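I switched the dog to a Birkow slicker brush in March. The old Zanar rake pulled too much topcoat and left the undercoat matted behind the ears. I now brush on Thursday evenings, working from the rear legs forward, and weigh what comes out. The first session gave 31 grams. 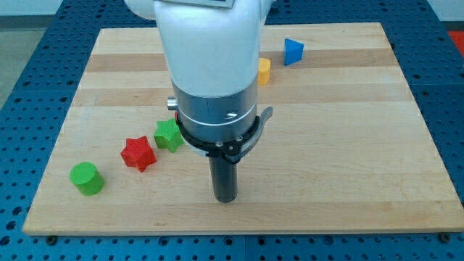 Drying takes longer than brushing. The Farneo dryer has two speeds, and I only use the low one near the head. I hold the nozzle a hand's width from the coat and keep it moving. Nails are next.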